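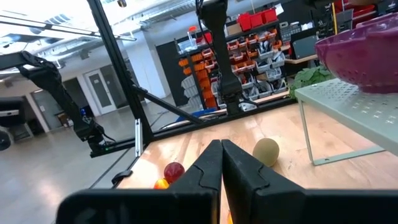 A reader of the last gallery wrote to say that fruit should never be washed before it goes into the bowl, only before it is eaten, and that my purple colander was doing more harm than good. I have thought about this a lot. I think the reader is right for berries and maybe for grapes, but I still rinse the harder fruit when I come home, and dry it well with a cloth.

Fruit on the Table – Gallery 2
September 24, 2020

Welcome to the second page of my small kitchen gallery. I learned most of my English from recipe books, so please forgive me if I sound like one.

The red one and the yellow one
The dark red fruit has such a deep colour, and the smaller one, yellow going to orange-red, sits right against it. I like these two colours together more than any bowl I could buy.

The brownish-green one
It looks to me like a kiwi. My favourite way to eat a kiwi is to cut it in half and use a small spoon. At home we never peeled them.

The colander and its shelf
Glossy purple, with a wavy rim and the little holes in clusters. It stands on a pale grey-green metal shelf, and the shelf top has holes too, some round and some in the shape of a cross.

The greens
A bunch of leaves behind the corner of the shelf. For soft leaves I use cold water and a clean towel – never the sun.

The tabletop
Honey-coloured boards with small knots. I wipe mine with a damp cloth and then a dry one, always along the boards.

The gallery has 89 pictures now. The older pages are under Kitchen, and the garden ones from January are under Outside.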